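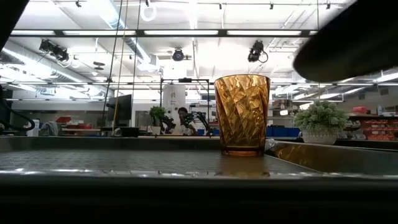

One of the amber tumblers, on the metal tray.

I've been putting off writing up the Ullance sparkling water maker because I wanted to get through at least one full gas cylinder first, and with the August we had (windows shut, heater on, not exactly fizzy drink weather) that took longer than planned. Well, the cylinder finally gave out last week with a sad little cough, so you're getting the review.

Quick background for anyone new. I grew up in a house where mineral water came in slabs from the supermarket and lived in the laundry, and I carried the habit into adulthood, right down to the weekly wrestle with the recycling bin. My neighbour Remigiusz Wysocka has had an Adamczyk machine for yonks and kept telling me to get on with it. I borrowed his for a fortnight last year, so I've got something to compare this one to.

The Ullance cost me $203 from Rukcombe, with one cylinder and one bottle in the box. A second bottle would have been another $62, which made me splutter a bit, and I didn't buy it. I've regretted that on and off ever since, mostly when people come over and I'm stuck filling and refilling the one bottle while everybody waits.

Setup is dead easy. The back panel slides up, the cylinder screws in by hand, the panel slides down again. There's no power cord, so it can sit anywhere on the bench, and it's slim enough to tuck between my toaster and the wall. It's light, though - lighter than I'd like. You need one hand on top of it while you press the lever or the whole thing wants to scoot backwards. I've put a bit of that rubbery drawer liner under the feet and it's much better behaved now.

As for the bubbles, I love them! Three long presses gives you something close to bought soda water, with those small sharp bubbles that get up your nose, and five gives you a proper burning fizz that my sister says is undrinkable and I reckon is perfect. Cold water makes a massive difference. The first week I was using it straight from the tap and getting a limp sort of spritz, and I was all set to send the thing back. Now I keep a jug in the fridge and fill from that.

The noise is another matter. When it's had enough gas it lets out a honk like a ute reversing into a goose, and there's no way to do it quietly. I've given up making a glass after ten at night. The Adamczyk only hissed, from memory, but it was also a much chunkier machine and hogged half the bench.

The bottle is plastic with a screw thread, and the thread is my biggest gripe. It's fiddly. If you don't get it lined up squarely it feels tight when it isn't, then you press the lever and cop a sleeve full of water. I did this four or five times before I learnt to wait for the little click. It's also not dishwasher safe, so you're in there with a bottle brush, and the neck is narrow enough that my old brush wouldn't fit.

On gas, I kept a tally on the fridge because I'm that sort of person. The first cylinder did 70 bottles at my five-press strength, and I'd expect a fair few more if you like it gentler. Swapping was painless at the Gasley hardware counter: empty one over, full one back, out the door in a couple of minutes. They don't do it at the Gasley kiosk, only at the hardware, so save yourself the walk.

Flavours I can't tell you much about. The box had a sample of lime syrup that tasted like a lolly I didn't enjoy as a kid. I use a squeeze of real lemon, or a slosh of the ginger cordial I make in winter, and add it to the glass afterwards. Don't put anything but water in the bottle before you fizz it. The instructions say so, I ignored them once with cordial, and I was wiping down the splashback until dinner.

One last thing on service. The lever went a bit sticky in the second month and I emailed Ullance expecting to hear nothing. They wrote back the next morning and posted out a new lever cap, free, with a diagram I could follow without my glasses on. Fixed in a minute.

So, four stars from me. I'd knock off the missing star for the thread and the honk, and if you're fizzing for a big household I'd look at something with a bigger bottle. For one or two people it's great, and my recycling bin has never been so empty. I'm trying tonic syrup next and will add a note here if it's any good.

Posted Oct 24, 2026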